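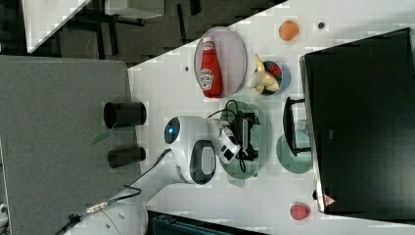
A ketchup bottle on a tray, with a bowl of bananas to its right.

Fokum Museum adds Wosska pottery drawings to its online collection

The Fokum Museum of Design has finished putting the Wosska pottery drawings online, and if you have any fondness at all for teapots, soup tureens, borders of ivy or the handwriting of people who drew handles for a living, you may want to set aside an evening for it. The group comes to 661 sheets, all of them photographed front and back, and all of them now open to anyone who wants to look, free of charge and without an account.

The drawings were made in the design room of the Wosska pottery, which turned out everyday tableware for homes, railroad dining cars and small hotels until the works closed. Most are in pencil and watercolor on a thin, yellowish paper that the designers seem to have bought in large rolls and trimmed as they needed it, so hardly any two sheets are the same size. There are finished presentation drawings, the sort of thing that would have been shown to a buyer across a desk, but a good many more are working sheets, with a spout tried over and over down one side and a column of sums down the other. Several have rings on them from the bottoms of cups. The museum has left those alone, and I for one am very glad.

Wosska sold its remaining stock and equipment when it shut down, and the drawings went with the contents of the office to a local family, who kept them in the flat metal drawers they came in. They were offered to the museum as a gift two winters ago, drawers included. The drawers turned out to be useful in their own right, for the labels on the front gave the design room's own names for things, and those names have been carried over into the catalog records wherever they could be read. That is why a search for "Sunday shape" or "low belly" will bring up results, even though neither is a term you would find in a dictionary of ceramics.

Cataloging was the slow part. The museum's prints and drawings department took the sheets in order, drawer by drawer, and each one got its own record with a title, a medium line, measurements, a note on condition and a full transcription of anything written on it. Some of the writing is in a kind of shorthand used only at the pottery. "Gr. 2x, dry" appears again and again in the margins, and it was some months before a glaze recipe book in another drawer made it clear that it meant two coats of the green, with a full drying between them. Records made before that discovery had to be opened up again and corrected, and a few may still carry the old reading. The department would like to hear about any that readers spot.

The best known of the Wosska patterns is surely Tello, the blue and brown border of overlapping leaves that so many households in this part of the country seem to have had at one time or another, usually with a chip or two out of the gravy boat. Visitors who grew up with it will be pleased to find that the whole life of the pattern is there to follow. The earliest sheet shows a much busier border, with berries and a little looping tendril, and a note beside it in red pencil reads simply "too much." On the next the berries are gone. By the third the leaves have been turned so that they lean the same way around the plate, and from there on it is the Tello everyone remembers. There are separate drawings for how the border should be made to fit a cup, where the curve is tighter, and for what to do about the place behind the handle where the two ends of the pattern had to meet. The answer to that last problem was a single half leaf, and anyone with a Tello cup in the cupboard can turn it around and find it.

Also included are the drawings for Grotolska, a service that never went into full production. It was planned as something a step grander than the usual Wosska line, with a footed fruit bowl, a tall coffee pot and a covered dish whose lid ended in a rather surprised-looking pear. Trial pieces were made, and the museum has owned one of the plates for a long while without knowing quite what it was. It had been cataloged as the work of an unidentified maker. The border on it matches a sheet in the new group line for line, right down to a small correction in the corner of one of the scrolls, and the plate's record has now been rewritten. It has also been moved out of storage and can be seen in Gallery 3, next to the drawing it was made from.

A larger display is planned for next June, when 100 of the drawings will hang in the ground floor rooms together with finished pieces from the museum's own shelves. Works on paper can only stand so much light, so the display will be changed over halfway through, with half the sheets going back to their boxes and resting in the dark. People who are hoping to see one drawing in particular are advised to check the record online before traveling, as the dates it will be on the wall will be listed there once they are settled.

In the meantime the study room is open by appointment on weekday afternoons. Up to six sheets can be asked for at a time, and the room is a pleasant one, with a north window and good big tables. Pencils only, please, and bags go in the lockers by the door. Teachers who would like to bring a class should write well ahead, because the room is small and the spring afternoons tend to go quickly.

The online records can be searched by shape, pattern, color and medium, and there is a simple browsing page for those who would sooner wander. Each sheet can be enlarged far enough to see the grain of the paper. Images may be downloaded and used for study, teaching or your own enjoyment, and the museum asks only that its name and the object number be given alongside. Requests to use them on goods for sale go through the picture desk, as they always have.

The glaze recipe book is not part of this release. It is in poor shape, with a spine that has come away and several leaves stuck together by something that was very likely glaze, and it is with the paper conservator now. Once it can be opened safely it will be photographed as well. After that comes the pottery's collection of printed transfers, the thin tissue sheets that carried the patterns onto the ware, of which there are 2,000 still waiting in their original envelopes. No finishing date has been set for those.

The museum would also be happy to hear from anyone who worked at Wosska, or whose parents or grandparents did. Very few of the drawings are signed. There are sets of initials on the backs of some, and the same three or four hands can be recognized through most of the drawers, but so far the people behind them have not been matched to names. Old pay slips, letters, snapshots from the works picnic or simply a good memory for who sat where would all be welcome. Notes can be left at the front desk during opening hours or sent to the prints and drawings department by mail.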